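3.2 Why people keep clothes they no longer wear

The strongest theme in our interviews, and the one we most enjoyed coding, was the slow garment: the piece of clothing that has dropped out of weekly use but has not left the home. All 39 households in Wotmont had at least one. Guthrie and Kettani (2019) treat such items as waste waiting to happen. Our households described them with far more life than that. One woman in her sixties talked for most of an hour about a grey cardigan she had last worn to a job interview, and she had opinions on every button.

Diaries filled in through September gave us 3312 entries, each recording a garment being worn, washed, mended, lent, moved or thrown out. We had expected wearing and washing to swamp everything else, and they did, but moving came third, which was a lovely surprise. Clothes travelled from drawer to spare room, from spare room to the boot of the car, and quite often back again. Denim was the great traveller of the sample (Figure 4). It was bought for long wear, it changed shape with its owner, and people felt it still had years in it even when it no longer did up.
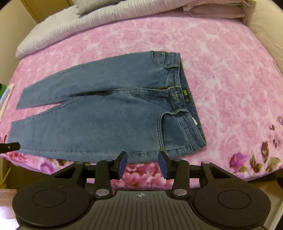 Figure 4. Blue jeans laid out on a rose-patterned bedspread, with the waistband label showing.

Why does denim stay in the home longer than other everyday clothing? Households linked it to strength and to a hoped-for return to an earlier size, and they also saw it as good raw material for patches, bags and children's shorts.

That last point deserves more room than it usually gets. In 26 households someone had cut up at least one garment to repair or make another, and the favourite colour for patches was whatever was already in the bag. Skill mattered less than we had guessed. Several keen menders told us they could only do one stitch, and they did it on everything! What they did share was a place to sit, decent light and a tin of thread within reach, a pattern also reported by Zerouali and Hamdy (2017) for shared flats in Kena.

Seven households had no mending at all in their diaries. They were also the ones living furthest from the Trilivwood repair circle, although with so few cases we would not lean on the distance too heavily. We return to travel time in Section 3.3, where the bus routes make the picture a good deal messier.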